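# Running the box-closing demo on open day

These steps are for whoever is at the packing table at Urngate on Friday. Frida Damgaard wrote the first version for the April visit, and I have added what we changed after it.

## Before the doors open

1. Clear the table, then put out three cardboard boxes, a marker, paper and the tape. Worn boxes are fine. The Zodton arm has to cope with them anyway.
2. Load program 291 and run it once with no box.
3. Set the arm speed to 80 percent. Full speed makes people step back and they miss the flap fold.

## Show it by hand first

Visitors follow the arm better when they have watched a person do the same job. Stand on the long side of the table so the group can see past you. Fold the flaps in, lay one hand flat on top with the fingers spread, and bring the other hand over to meet it. Keep the pressure on while you talk - this is the part the arm finds hard.
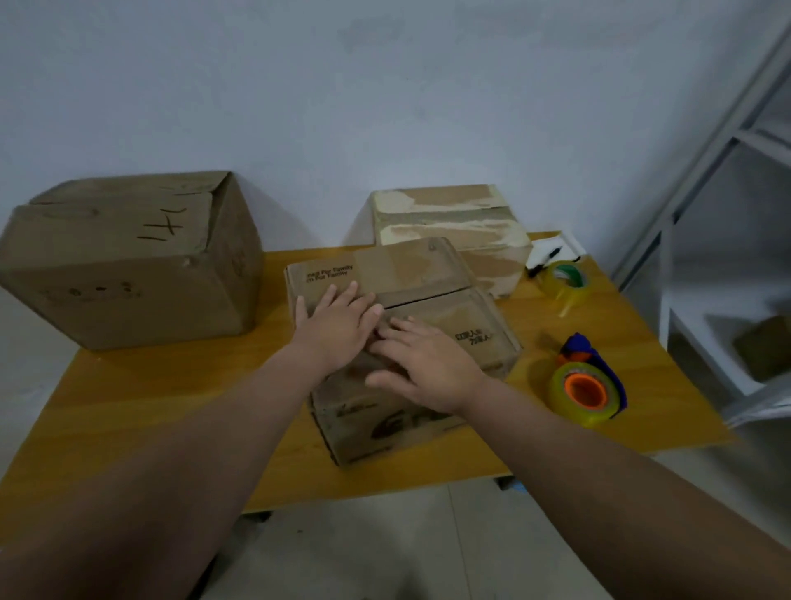

*Holding the top flaps down with both hands. The dispenser stays to the right of the box.*

Point out the gap if the flaps don't line up. Someone always asks whether the arm will tape over it. It will, as long as both flaps are down when the tape starts.

## Then run the arm

1. Move the box to the marked spot in the Zodton cell and close the gate.
2. Press start and let the first cycle finish before you take questions.
3. If the arm stops with code 2762, it has lost the flap edge. Open the gate, press the flap flat, close the gate and restart.

Gholamreza Rezaei has the gate key and can take over if you need a break. Questions about buying a cell go to the Kirkegaard desk by the entrance. Leave the boxes untaped at the end so the next group can use them.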